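Herkdale Clothing Exchange
Minutes of the meeting held 23rd July, back room at Dollereck

Present: Antigoni Stamatopoulos (chair), Achilleas Sfakianakis, members as signed in. Minutes taken by the secretary.

1. Previous minutes
Approved after a correction. The February minutes said the sorting method had been "adopted." It had been discussed. The secretary would like that word used less freely.

2. Racks
Thiele has again offered to sell us two used racks. The racks were described as nearly new, as they were last time. Nobody present had seen them. Left until someone has.

3. Sorting at home
The chair reported that sorting on a bed saves us the hall fee and that clothes come in better folded. The secretary asked better folded than what. No comparison has been made. The chair said a person can tell by looking at the pile. It was agreed that a bed gives more room than the folding table and that dark trousers should be laid out full length before folding, one person at each end if there are two people. Whether this takes out creases or only moves them was argued for 10 minutes and not settled.

A member wanted the folded clothes stacked by color. The secretary pointed out that visitors undo this within the first half hour. Stack by size, as before.

4. Labels
We still have most of the 500 size labels ordered from Skenus. They come off. Use them up on the outside of bags and do not reorder.

5. Mending with hot glue
Long discussion. The chair is in favor of a cordless glue gun for hems and small tears in dark fabric, on the grounds that sewing them takes all evening and the sewing pile never gets smaller. Objections raised:
Glue goes stiff and shows as a ridge.
It may not survive a hot dryer.
A glue gun should not be used over bedding, ours or anyone's, without a board underneath.
The chair accepted the board. She did not accept the ridge. The secretary remains unconvinced that a glued hem is a mended hem, and asked for that to be recorded.
Agreed: a trial on 7 garments, black ones only, washed and dried twice before going out. Results to the next meeting, including the bad ones. 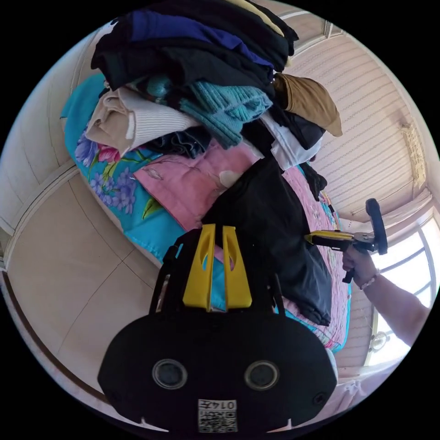
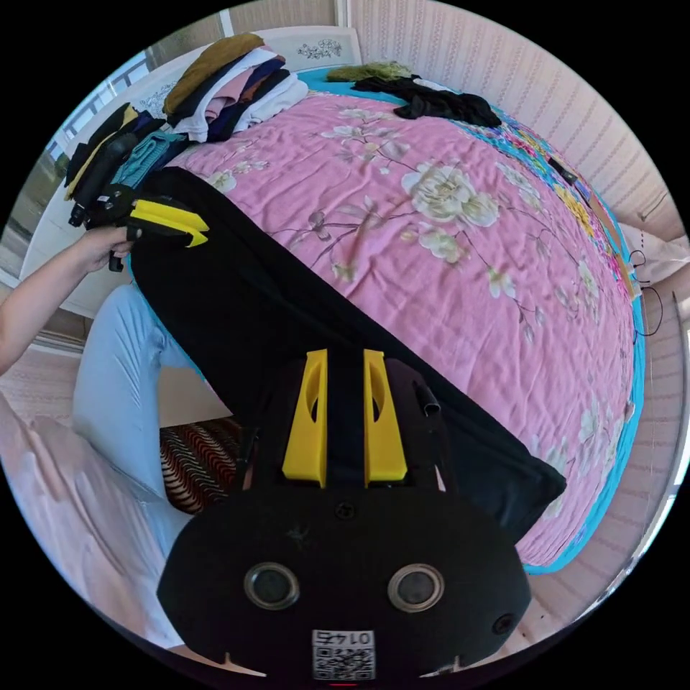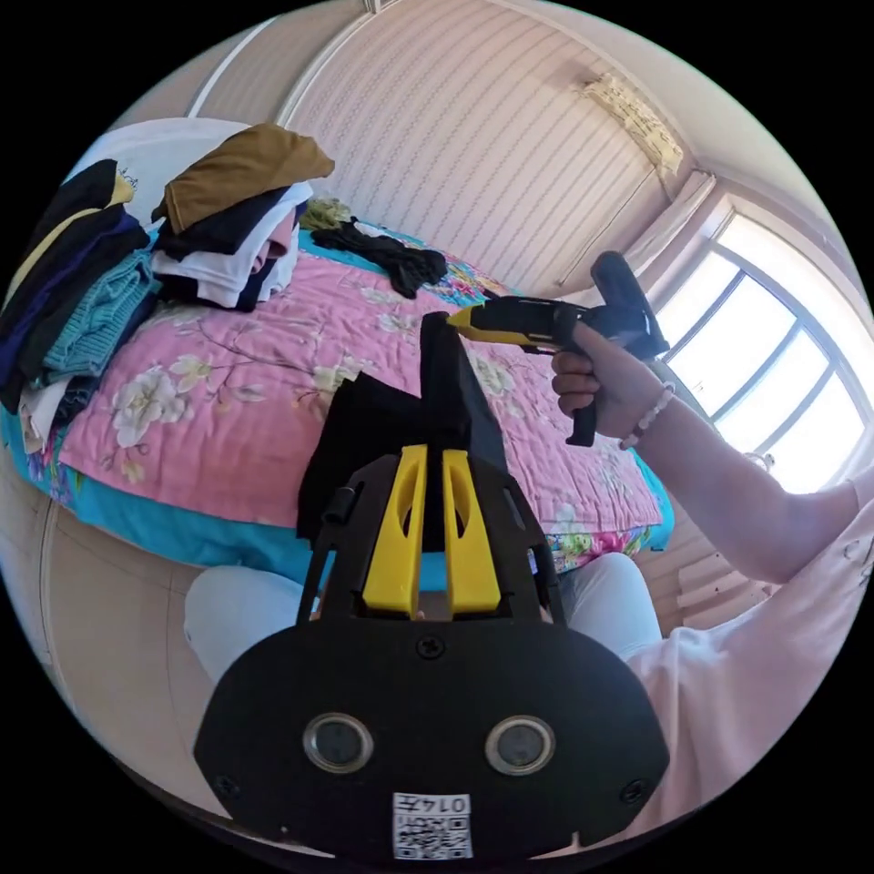 Achilleas Sfakianakis said he had glued the cuffs of his own work pants last winter, that one side held through every wash and the other let go in the parking lot, and that he would vote for thread. He offered to take the sewing pile home if the trial was kept off anything with stretch in it. Agreed.

6. Any other business
Unclaimed bags go to Dollereck at the end of the month, same as always. Next meeting to be arranged.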